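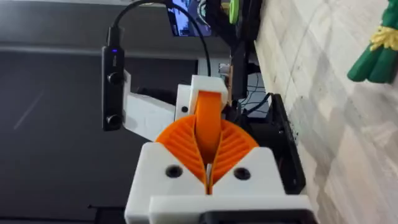 Dedos naranjas con estrías finas, carcasa blanca

Foro Pádel y Pickleball Ríos > Torneos > Abierto de Motville: ¿cambiamos el formato de dobles?

anibal_sotelo escribió:
Buenas a todos, y perdonad el ladrillo que viene. Ya sabéis que en octubre toca otra vez el Abierto de Motville y que la organización ha pedido opiniones a los clubes antes de cerrar el reglamento. La propuesta es pasar los dobles a un solo juego a 21 en la fase de grupos, en lugar del mejor de tres a 11 que hemos jugado siempre. A mí, qué queréis que os diga, me da pena. El año pasado Tegan y yo perdimos el primer juego contra los de Wamham sin enterarnos de por dónde venían las bolas, y en el segundo nos sentamos, bebimos agua, cambiamos el saque y acabamos ganando. Con un juego único nos habríamos ido a casa a la hora del aperitivo (que tampoco es mal plan, pero no conduzco hasta Motville para eso).

jhair_c escribió:
Hola, Aníbal, un abrazo lo primero. Yo voto a favor del cambio y te lo digo con todo el cariño. El año pasado mi último partido de grupo empezó casi de noche, con la pista 2 medio a oscuras y mi compañero helado. Con el juego a 21 los horarios se pueden cumplir, y los que venimos con niños lo agradecemos muchísimo.

sharada_acharya escribió:
Yo estoy en medio, como casi siempre. A 21 se juega muy bien si hay cambio de lado al llegar a 11, porque en Motville el viento manda y quien empieza de cara a la carretera lo pasa fatal. ¿Alguien sabe si lo han previsto? En el borrador que nos mandaron el martes 20 de junio no encontré nada, aunque también es verdad que lo leí en el autobús.

anibal_sotelo escribió:
Sharada, no pone nada, lo he mirado dos veces. Y Jhair, te entiendo, de verdad, pero el problema de los horarios fue que se empezó tarde por el sorteo, no por los partidos.

jhair_c escribió:
Hombre, el sorteo retrasó un rato. Lo demás fueron partidos larguísimos, y el vuestro contra Wamham el primero, jajaja.

tgilchrist escribió:
¡Confirmo que fue larguísimo y que lo disfruté todo! Perdonad mi español. Para mí, mejor de tres en las eliminatorias seguro, y en los grupos me da un poco igual si nos garantizan jugar bastante. En Nilmont probamos a 21 en primavera y la gente salió contenta, aunque las parejas nuevas sufrían cuando se quedaban muy atrás en el marcador.

teofilo_betancur escribió:
Buenas tardes. Discrepo de casi todos, espero que me sigáis saludando en la pista. Si subimos la inscripción y jugamos menos, yo me quedo en Ríos, que tengo la pista a cinco minutos andando y el café es mejor. Lo que sí pediría es que separen los niveles de una vez, porque mi señora y yo nos cruzamos en el primer partido con dos chavales que pegaban como mulas y ahí daba lo mismo a 11, a 21 que a 100.

sharada_acharya escribió:
Teófilo, lo de los niveles lo firmo ahora mismo. Y te seguimos saludando, faltaría más.

anibal_sotelo escribió:
Pues voy a redactar el correo del club con el cambio de lado y los niveles, que en eso sí estamos de acuerdo, y del formato pondré que hay división. Jhair, si me pasas dos líneas con lo de los horarios las copio tal cual. Lo mando el domingo por la noche.

jhair_c escribió:
Te las paso mañana en cuanto acueste a los peques. Y lleva linterna por si acaso.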